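Reports > Site visits > Tetska kitchen fittings, Gumley

Visited Mon 26 May. The Gumley building has 2463 square feet of floor, nearly 100 of it given over to the kitchen mock-ups. My interest was the sink stations, as we are due to replace ours in September.

The station I spent most time at has a stainless double-basin sink set into a butcher-block counter, the smaller basin on the left. The faucet is chrome with a tall arched spout and a separate lever.

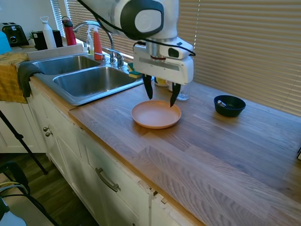
Tetska oils its wood counters every 8 weeks and recommends the same for home use. Van Beek, which supplies the blocks, asks for a longer interval in its care sheet. I was not given a reason for the difference. The Prindari sink range starts at 170 dollars without the faucet. Cutout templates are extra and have to be ordered with the sink. Parking is behind the building, entrance on the north side.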